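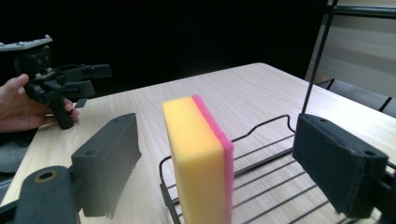

Alstead wrote back on the February sheet to ask why a sponge gets its own section when the power outlets get a single line. The reply is that the outlets now have more lines, and the sponge keeps its section. It is the item most often marked down across the Rultavano rooms, and the one most often replaced without being logged.

# Wash-up rack, table and desk check

**Site:** Rultavano, shared workroom
**Date:** 21 May 2021
**Form:** Politis, revision 3
**Interval:** every 3 months, or after any change to furniture or wiring

Marks: P = pass, A = advisory, F = fail, N = not checked at this visit

## A. Sponge

| Ref | Check | Mark |
|---|---|---|
| A1 | Stored upright, with air to the foam face | P |
| A2 | Yellow foam and pink scouring layer still bonded along the full edge | P |
| A3 | No odor when squeezed | P |
| A4 | Replacement logged within the last 5 weeks | F |
| A5 | Kept separate from floor and bench cloths | P |

**A2.** Pull lightly at each corner. Any lift in the glue line is a fail, including one that closes again when released.

**A4.** No entry in the log. The sponge may well be new, but without an entry the age can't be shown. Write the date on the log card when the packet is opened.

## B. Wire rack

| Ref | Check | Mark |
|---|---|---|
| B1 | Rods straight, no open welds | P |
| B2 | Coating intact at the feet | A |
| B3 | Stands level, no rock under hand pressure | P |
| B4 | Nothing hung from the upright frame | P |
| B5 | Under-rack surface wiped and dry | P |

**B1.** Run a gloved finger along the underside of the rods. Joints at the outer rim are the ones to go over twice.

**B2.** Slight wear to the black coating on the underside of one foot. No rust. Recheck at the next visit and replace the rack if bare metal has spread. Don't paint it.

**B3.** Press down on each side in turn. The feet are bent rod and sit directly on the tabletop. Felt pads were tried in the Drada room and held water, so they aren't to be fitted.

## C. Table

| Ref | Check | Mark |
|---|---|---|
| C1 | Surface free of swelling, stains and lifted edges | P |
| C2 | Corners rounded, no splinters or sharp points | P |
| C3 | Legs tight, no sway | P |
| C4 | Rack set back from the table edge | A |
| C5 | Walkway between table and desk clear | P |

**C1.** Look across the wood-grain top from a low angle with the lights on. Rings and raised patches show up better that way than from above. 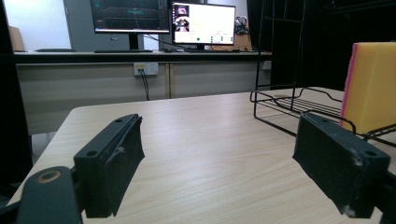 **C4.** The setback isn't marked on the table, so the position depends on who last used it. Advisory only. A strip of tape along the required line would settle it, and the Drada room has used one since the last revision.

## D. Desk, outlets and cables

| Ref | Check | Mark |
|---|---|---|
| D1 | Rack at least 400 mm from the nearest outlet or powered item | P |
| D2 | Outlet strip on the cabinet face firmly fixed | P |
| D3 | Cables from the strip not pinched, cut or under tension | A |
| D4 | Monitors stable on their stands | P |
| D5 | Cables between the monitors clear of the desk edge | P |
| D6 | Cabinet panels closed and flush | P |
| D7 | Earth continuity at outlets | N |

**D1.** Measured from the outermost rod, not from the sponge. The gap across to the desk is well over the minimum. If a second table is brought in, measure again.

**D3.** Two black cables hang from the white strip toward the floor with no clip. No damage found. Fit clips to the cabinet face so that a mop or foot can't catch the loops. Adhesive clips are acceptable; screws into the panel are not.

**D4.** Tested with light side pressure at the top corner of each screen. No tipping.

**D7.** Needs a test instrument, which was out for calibration. To be done before the sheet is closed.

## Actions

- [ ] A4: start a new log card and enter the sponge
- [ ] B2: recheck foot coating at next visit
- [ ] C4: tape the setback line
- [ ] D3: clip both cables
- [ ] D7: complete the continuity test

A4 is the only fail. It can be cleared on site by replacing the sponge and dating the card, with no repeat visit. Send the completed sheet to Alstead with the D7 reading attached.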